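How to get a curry stain out of a jumper (without wrecking the jumper)

Updated in August, after a lot of emails. Short version first for anyone standing at the sink right now.

Scrape off what you can. Blot, don't rub. Cool water from the back of the fabric. Washing-up liquid, 20 minutes, rinse. Repeat. Dry outdoors in the sun. NO tumble dryer till the mark is gone.

Longer version below.

What you need

Blunt knife or the edge of a spoon
Old white tea towel, or two
Plain washing-up liquid, the clear sort if you have it
White vinegar
Wool wash (I use the Wellora one, any will do)
A big towel or sheet for laying out

Check the label before anything. Dry clean only means blot it and take it in. I ruined a cardigan ignoring that.

Step 1. Get the solids off
Spoon, from the outside in. Don't press down. Rice and bits of onion come away easily, sauce doesn't, fine, leave it.

Step 2. Blot
Tea towel under the stain, another on top. Press, lift, move to a clean patch. The yellow will carry on coming out for ages. Stop when the cloth is only picking up a faint tint.

Step 3. Cool rinse from behind
Turn it inside out and let the tap run through the back. Cool, never hot. Support the weight with your other hand or the shoulders will stretch.

Step 4. Washing-up liquid
This is for the oil. A small blob, worked in with a fingertip, then 20 minutes flat in the sink. Don't go off and watch telly and forget it. Rinse untill the water has no bubbles.

Step 5. Vinegar, if there's still yellow
One part vinegar to 4 parts cool water. Dab on, wait ten minutes, rinse. Test on an inside seam first. Cotton is usually ok, dark wool sometimes isn't.

Step 6. Wash as normal
Wool cycle, low spin, or by hand. Other things can go in but not white things. Learned that with a pillowcase.

Step 7. Sun
Turmeric fades in daylight, realy does. Lay it flat outside with the mark facing up, a few hours, bring it in before the rest of the colour starts to go. Cloudy day, give it two.

If it's an old stain

Same steps, lower hopes. Do step 4 twice before the vinegar. After that I'd try an oxygen stain powder on cotton or polyester, but not wool or silk. Verex do a small tub for 59p at my local market, bigger boxes elsewhere. Follow the packet.

Things not to bother with

Bleach. Turns the patch orange, or pink, or makes a hole.
Salt. Scratchy, didn't help.
Hot water "just to finish it off". No.

Next up: candle wax on a tablecloth. Same sort of faff, different spoon.
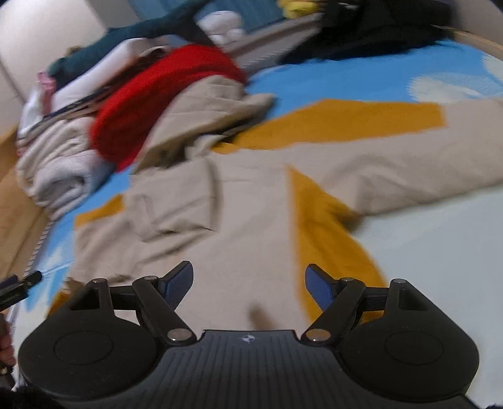 Beige and mustard, laid out on a blue sheet.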